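Robótica de manipulación – Tema 4: cuando la pinza cree que tiene algo
Apuntes de clase, 4/10/22

Hoy toca mi fallo favorito del curso, ¡el agarre fantasma! En la celda de Camstead, el brazo cerró la pinza, dio el agarre por bueno y completó el ciclo entero sin llevar nada. El registro de Pokier guardó 588 ciclos, y en 4 de ellos pasó lo mismo.

El controlador comprobaba solo la apertura final de los dedos. Si no llegaban al tope, suponía que había un objeto. Con una pieza rígida funciona de maravilla; con una que cede, el umbral se queda corto.

Recordad la regla de Naidu: posición y corriente del motor se leen juntas, y se vuelven a leer a los 500 ms, ya con el brazo en alto.

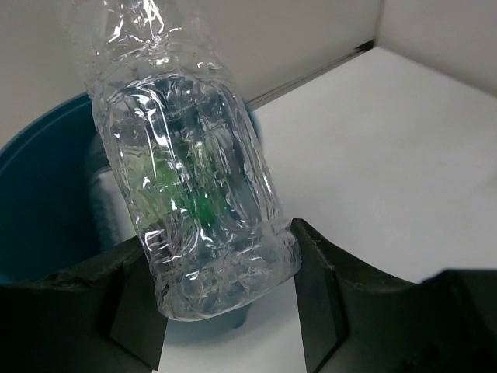

El umbral de fuerza es lo más bonito del problema, y también lo más traicionero. Si apretamos poco, la pieza resbala; si apretamos mucho, se deforma y la lectura cambia. Pensad en una botella de plástico fino y arrugado, sujeta cerca de la base entre los dos dedos – ¿qué apertura daríais por válida? Además, el plástico transparente deja pasar el verde de detrás o de dentro, todo roto en manchas, así que la cámara sola tampoco saca del apuro.

Para enero: repetid el cálculo con los datos de Guvstead y traed la curva de corriente.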